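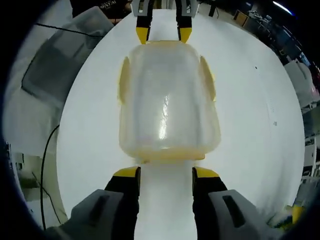 I came to the workshop in Pilalton in May, with one suitcase and a box of screws from my uncle. We were building hands there. Each hand had two black fingers with yellow tips, and their task was to lift a plastic container from a round white table. My uncle would have laughed. In Vekska he lifted containers all day, and he was never paid for thinking about it.

I called my pair of hands Mushi. The left one was obedient. The right one closed too early, like a person who finishes your sentences.

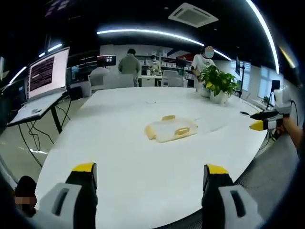
"Perhaps it is the spring," I said to the woman who shared my bench. She did not look up.

"It is always the spring," she said. "Change it, and then it will be the cable."

I changed the spring. I wrote 593 in my notebook, the number of that attempt, and I began again.

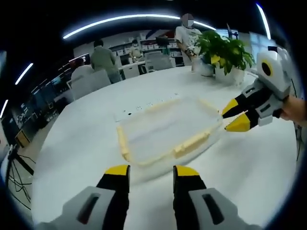 By then I was dreaming about lids. In the dream my uncle held one side of a box and I held the other, and we walked up a staircase which had no floor at the top. "Slowly," he told me. "Listen to my side."

So I tried to listen to the other side.
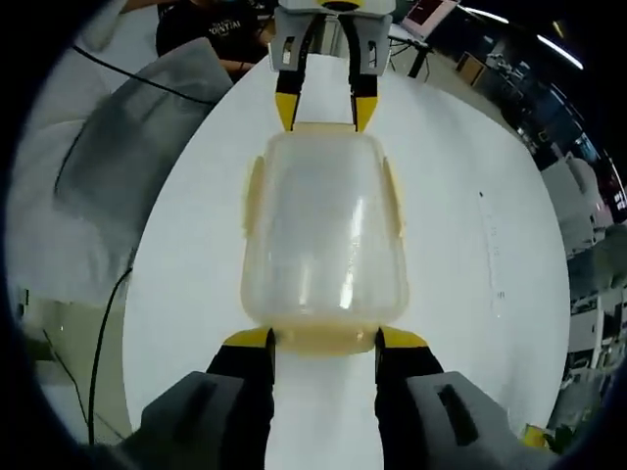 The letter

I wrote to him that night. I told him that Mushi had his patience and my bad right hand. He answered after six days, on the back of a bill, and asked if the screws were long enough.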